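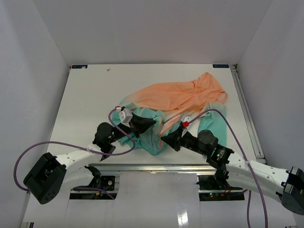 Dip-dyed and ombre clothes can bleed the first few times they go through the wash. Turn them inside out and use cold water. A light top that fades from orange to teal should be washed alone for the first 2 washes, then with similar colors. Skip the softener.

Don't leave damp clothes sitting in the washer overnight. Shake each piece out and hang it in the shade.
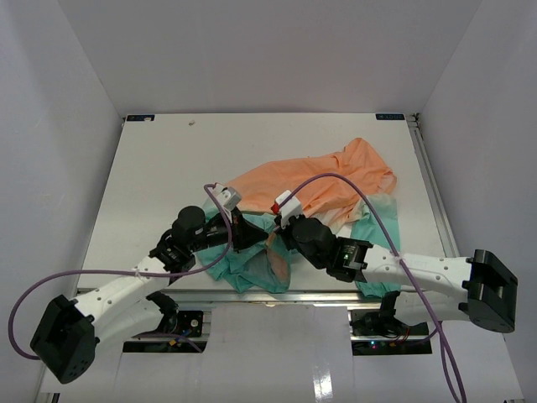

Sort before you wash, even a small heap.

For musty towels, add a cup of white vinegar to the rinse.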